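Taking out the rubbish

The lift at Skavosent opens straight into a corridor with coats on hooks and a kettle at the far end. I had come for the firm's April open morning, when customers, neighbours and anyone who has filled in the form can watch the robots practise housework. There were 13 of us. We signed the book, were given a badge and a biscuit, and were asked to keep our bags off the floor.

The job on show was the bins. Agata Pace, who runs the household tasks group, explained that a bin bag is harder than a cup or a box. It has no fixed shape, it slides, and it changes each time it is touched. The robot has to find the top of the bag, gather it, lift it and keep hold of it while it moves.

"People ask for the washing-up first," she said. "Then they think about it and ask for the rubbish."
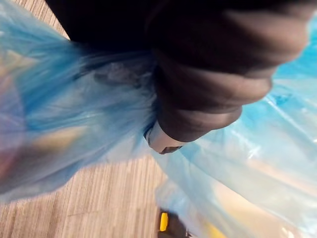 Two blue bags held together in the robot's grip.

Pace's group has recorded 996 attempts at the task so far, and every one is kept, good or bad. The bad ones are watched more often. She showed us a list of faults on a laptop, with names the staff had made up for them. A "curtain" is when the hand takes one side of the bag and leaves the other hanging. A "sock" is when the fingers go inside the bag and come out wearing it.

The robot is called Tandia. It has two arms and hands with fingers, and parts of it are covered in dark fabric. I asked about the covering and Pace said it keeps thin plastic out of the joints. She would like a version that can go in the washing machine, and a supplier called Bianchini is working on one.

Amedeo Guerra looks after the machine itself. He came to Skavosent from a company that serviced lifts, and he talks about Tandia much as a mechanic talks about a van. Fingers wear out first, he told us, then cables. He keeps 20 spare fingertips in a drawer and gets through them faster than he would like.
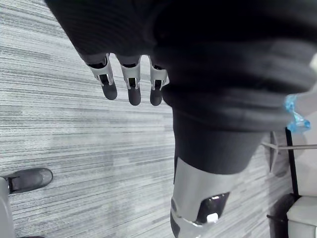
Guerra also sets the rules for visitors. Stand where you are told, don't reach across, and speak up if you want it stopped. A man near me asked how strong the hands were. Guerra said they were strong enough for a bag of household rubbish and he did not want them any stronger than that.

The practice room is furnished like a sitting room, with white armchairs, cushions, a little round table and a small bin with a blue liner. Pace's view is that a robot trained in a bare laboratory will be lost in a flat. Things are shifted between sessions so that it cannot simply learn where everything is. The carpet, she said, gave them trouble for weeks, as the stripes confused an older version of the software.
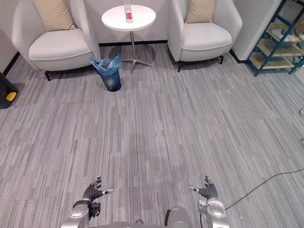
The price is the other question. Skavosent will not give one. Its software partner, Sullel, is working on a trial in seven flats, where the robot would be lent to tenants and collected again at the end. Guerra expects most of his time to go on stairs and door frames.

I asked Pace whether she would have one at home. She said she lives on the third floor with a narrow landing, and would want to measure it first.

The morning finished at noon with more biscuits. The next one is open to schools, and places can be booked through the firm.

Comments

margaret_l
My mother has bad wrists and the bins are the one job she can't manage. I'd put up with it being slow.

Tomsk77
Would have liked to know how long it takes per bag. Did they say?

P. Harding
We have stairs and a dog. I'll wait.

Contact us | Copyright of the publisher, all rights reserved | Back to top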